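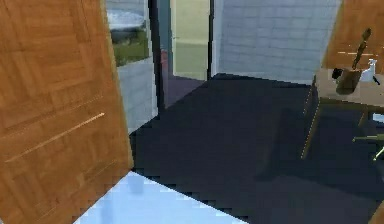 Feltau opens booking for draught and heat-loss checks in Dunitz

Home News Services Prices Contact

2018-06-21
By the Feltau press office

Feltau, the home repairs firm, has opened booking for a new draught and heat-loss check for households in Dunitz. The service covers houses and flats of any age and is open to owners, landlords and tenants. Tenants will need their landlord's written permission before any work is carried out, although the check can go ahead without it.

A standard check takes around 3 hours. A fitter looks at outside doors, windows, skirting boards, loft hatches and the points where pipes pass through walls. The household then receives a written report by post or email, with each job priced separately. Customers can choose any of the jobs, or none, and prices are held for 87 days from the date on the report. 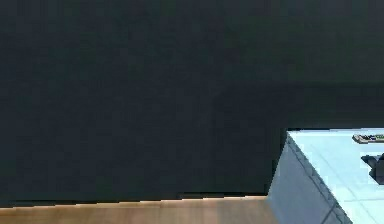
Charcoal grey above a wooden floor.

The service follows a trial in the Saha district, where Feltau visited 129 homes. The most common fault was a worn seal at the foot of the front door. Gaps under skirting boards came second, mostly in homes where carpet had been taken up and the old boards left bare. Window seals were in better order than the firm had expected, and many needed only cleaning and a small adjustment to the catch.

Several households in the trial asked for work to be done in stages so that the cost could be spread. Feltau has changed its booking system to allow this. Jobs from a single report can now be split over as many as seven visits, with payment due after each one. There is no extra call-out charge for later visits.

Materials for the service will come from Osix, which already supplies Feltau with sealing strip and filler. Strip is kept in white, brown and grey. Other colours can be ordered but will add to the waiting time. 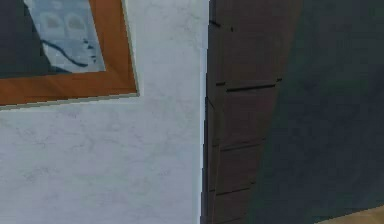 Framed picture on a pale wall.

Households are asked to clear a path to outside doors and to move furniture away from windows before the visit. Pictures and shelves can stay up. Fitters bring their own dust sheets and will take away old seals and packaging.

Visits in Dunitz start before the end of June. Bookings can be made by telephone or at the Feltau counter in Saha. Evening visits are available on request, except where loft access is needed.

Ends

Contact: Feltau press office, Saha
© Feltau 2018. All rights reserved. Back to top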